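Laundry day in Sorthorpe, and a new way to learn from it

So I finally got a straight answer about what the Tomitz group has been up to all fall, and it's laundry. Well, laundry and a bunch of other chores, but laundry is the one that produced a result, and the result went up on their project page on 11/2/20. I've been bugging them about it for weeks, so you can bet I read it the same night.

Quick background for anyone who hasn't been following along. Tomitz collects its training data with hand-held grippers. You squeeze the thing, the fingers close, a camera on the tool records what the fingers are doing, and later a robot arm with the same kind of fingers learns to copy you. No robot in the house while you're recording, which makes it a lot easier to talk people into letting you do it in their living room. They've been at it since last December and they now have 853 recordings, nearly all of them from regular homes in and near Sorthorpe.

What's new is a method they call Bedik. The old way, they trained on every second of every recording and hoped the good parts would win. Bedik goes through each recording first and looks for the moments when the two hands trade jobs - one hand was holding, now the other one is, or one hand lifts while the other gets ready to grab. It marks those moments and gives them extra weight in training. Everything in between (the reaching, the waiting, the general waving around) still counts, only less.
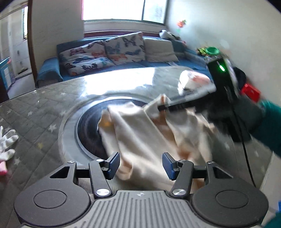 Cloth was always going to be the hard test. A cup has one shape and a towel has about a million, and the minute you lift it you've got a different one. Two hands help a lot, and you can see why in a moment like this one, with one gripper holding the fabric up from above while the other has its dark blue fingers still apart, and the bottom of the cloth drooping into the round opening underneath. A person doesn't think twice about what comes next. A robot trained the old way would pretty often close on air, or let go with the top hand too early, and then you'd have a wad of fabric on the floor and an arm that thought it was finished.

Okay, the numbers! They picked 300 of the two-handed recordings, trained one model the old way and one with Bedik, and gave both the same job: take a piece of cloth out of a heap and get all of it into a round opening. The old way finished 45 percent of its tries. Bedik finished 54. I'll admit I was hoping for something flashier when I first saw that, but it's the same recordings, the same arms and the same amount of training, so those nine points came from paying attention to different seconds of the video. Nobody had to go out and collect anything extra.

I also liked that they wrote up the failures. The most common one with Bedik is a corner left hanging over the rim, with both arms backing off like everything's fine. The second is grabbing two layers when it only needed one, and that one got slightly worse than before. They think it's because the marked moments are nearly all handoffs, and a bad grab happens before the handoff, so it gets less weight than it should. There's a fix in the works, but they wouldn't tell me what it is and I did ask twice.

A couple of things I'd still like to know. All of the test runs were done in one room at the Tomitz workshop, with the arms bolted to the same bench, so I can't say how it would do in a real apartment with a couch in the way and the sun coming in. And the cloth in the tests was all on the small side. Pillowcases, dish towels, that kind of thing. I want to see a fitted sheet (I can't fold one either, so I'd settle for getting it into the machine).

The people at Ruangrit, who build the grippers, are already working on a version with softer pads inside the fingers, and the plan is to rerun the same test with those in December. Tomitz says the marking code will be posted before then, along with the list of which recordings they used. The recordings themselves are staying private for now, because they were made in people's homes and some of the families want to look them over first. Fair enough, I'd want to do that too.

I've asked if I can come by for the December runs and bring my own towels. Still waiting to hear back on the towels.

Contact | Copyright 2020 Sorthorpe Workshop Notes | Back to top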